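Druleo Boards > Pantry and Bulk Food > Storage

Topic: Sorting single ramen packs by flavor, clear bins or keep the case?

benchsnacks
I keep the food for a shared workshop in the Petrauskas building. Mostly it is instant ramen because people eat it and it doesn't need a fridge. We go through up to 140 packs a month in the cold part of the year and less now that it's April. I used to leave everything in the shipping cases and let people dig. Then I'd find three cases open, all half gone, and no chili shrimp anywhere even though I had just bought it.

So I switched to clear plastic bins, packs standing on edge, one flavor per bin. Soy sauce is the one that moves. The rest is whatever Dinik has on the shelf that week.

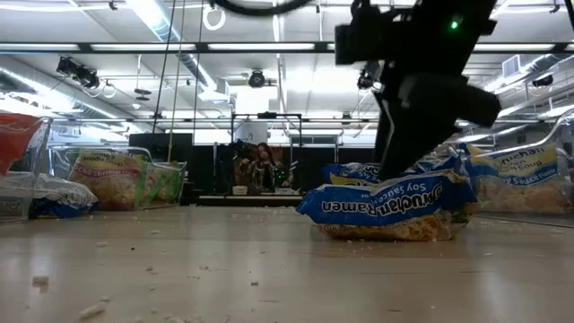 My trouble is breakage. A pack in a case is held tight by its neighbors. Loose in a bin it gets shoved, squeezed, dropped, put back upside down. Once the block is broken up people pass it over and it sinks to the bottom, and after a couple of months I have a layer of noodle gravel. Also crumbs get everywhere once a wrapper splits. I'm sweeping a lot.

Questions:
Do you stand them up or lay them flat?
Has anyone found a bin that fits the square packs without a lot of slop?
What do you do with the crushed ones?

marlo_k
Flat, stacked, never more than one stack per bin. On edge they lean as soon as you take a few out, and then whoever grabs the next one squeezes the whole row.

tinshelf
Disagree with marlo. Flat means people pull from the middle because they think the top one is stale or something. On edge you can see every label. Put a block of wood behind the row and move it up as the row gets shorter.

marlo_k
Who is moving the block of wood? It's a shared room. You would be moving it.

tinshelf
I move it when I restock. Takes two seconds.

oldcannery
Keep the case. Cut the front off with a knife, leave a lip at the bottom, done. The case was built to hold that product. I paid 59 cents for a stacking clip at a yard sale and that is all I've spent on ramen storage in my life.

benchsnacks
oldcannery, I tried the cut case. Works fine for one flavor. With four or five flavors it's a lot of cardboard, and the room is also a shop, so cardboard near the floor gets kicked and anything soft gets chewed up. Space is tight too. There are already red parts bins on the metal shelving and I'm not going to mix food in with hardware.
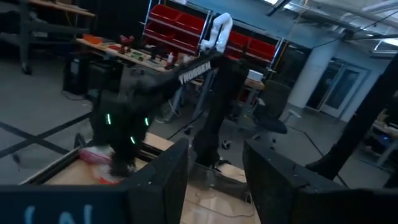
Bench side of the room, red bins on the shelving at the back.

Food has to stay off the bench. That was agreed a long time ago after somebody got cutting oil on a bag of pretzels.

pfennel
Agree on no food at the bench. We had the same rule at my last place and it lasted until the first deadline.

For the bins, Zusero makes a straight-sided clear one that is close to the width of a ramen pack. The round-rimmed ones waste space in the corners. Mine are on year four, one cracked.

tinshelf
Seconding the straight-sided ones. Measure your packs first, the brands are not all the same size.

oldcannery
More plastic to hold plastic. OK.

Renato Aquino
I stock a break room and gave up on labeling the bins. People sort by wrapper color whether you want them to or not, so I just go with it. One color to a bin, and the only problem is when the store brand changes the wrapper. I don't think crushed packs should go back out at all. Pull them when you restock and put them in their own bin with a sign that says SOUP. They get eaten. Broken noodles cook faster anyway.
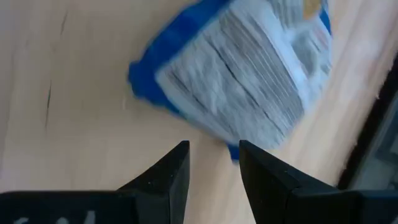

benchsnacks
Renato, the color thing matches what I see here. I wrote labels for every bin and I doubt anyone reads them. The blue pack over the tan tabletop in that last picture, you can't read a word on it, just gray stripes on a white panel, and the blue border is enough to know which bin I'd put it in. The greens and reds are the same way. I'll take the labels off when they start peeling and see if anyone complains.

The SOUP bin I will try this week.

marlo_k
Check the seasoning packets before you put anything in the SOUP bin. If the wrapper is torn I throw it out. Ants.

Renato Aquino
Yes, torn goes in the trash. Crushed but sealed is fine.

pfennel
What about the gravel already at the bottom? If it's loose in the bin I'd dump it and wash the bin. It smells like soy powder forever otherwise.

benchsnacks
Dumped two bins last night. Washed with dish soap, drying upside down. Going to try one flat and one on edge with tinshelf's block and leave them a month.

oldcannery
Try one with the case too.

benchsnacks
Fine, one with the case.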